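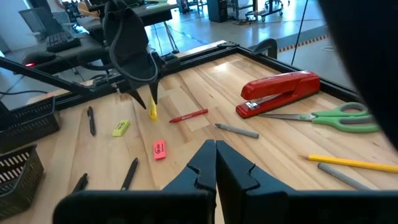
4. Use of the printed trail booklet in the three towns

The booklet for the Hananach monastery trail was printed in April in two languages and given without payment at the tourist offices of Nodport, Stoica and Pomance. In this section we look at how visitors used it on the way, and whether the second language made a difference to the places where they stopped. The earlier study by Toma and Buzatu was limited to Nodport and asked only if visitors had taken a booklet. It did not ask if they had opened it.

We gave a short questionnaire to visitors at the end of the trail, next to the bus stop below the monastery. In total 922 persons were asked and 600 of them filled in the form completely. The incomplete forms were left out of the analysis, although many had useful remarks on the last page, and we come back to these remarks in section 5. The form was in the same two languages as the booklet. A visitor could choose the language freely, and several families took one form in each.

Of the 600 complete forms, 324 came from visitors who had the booklet with them. Most of these visitors had received it in Nodport, where the tourist office lies on the main square and is open also at midday. The office in Stoica closes for lunch, and the organised coaches usually arrive exactly in these hours. The distribution of the answers by town is given in Figure 3 in the appendix.

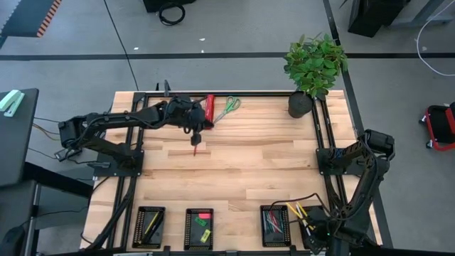
4.1 Which pages were read

Among the visitors with the booklet, 162 wrote that they had read the pages on the monastery itself. This is half of the group, and it is lower than we expected. The pages on the old merchants' houses in Pomance were mentioned often in the open answers, and mostly with praise for the small street map. The long historical introduction was mentioned rarely. One visitor wrote that she kept it "for the winter" — a remark which we found in similar words on other forms too.

The order of the pages seems to play a role. The booklet begins with the founding of the monastery and with the gifts it received from abroad, and the practical information comes only after this. Visitors who walk from Stoica reach the first chapel very soon and need the map before they need the history. Radu Toma, who prepared the text of the booklet, had proposed to print the map on the inside of the cover, but this was not possible with the paper format chosen by the printer.

4.2 The two languages

We had supposed that visitors would read only the column in their own language. The answers show a more mixed picture. Older visitors in particular compared the place names in both columns, and some corrected them by hand. Darius Buzatu collected these corrections in a separate list, which was closed on 29 July 2025. Most concern the names of the chapels between Stoica and Pomance, where the local form and the church form are different and where the road signs follow sometimes the one and sometimes the other. We suggest that the next printing gives both forms the first time a chapel is named, and after that only the form which stands on the road sign.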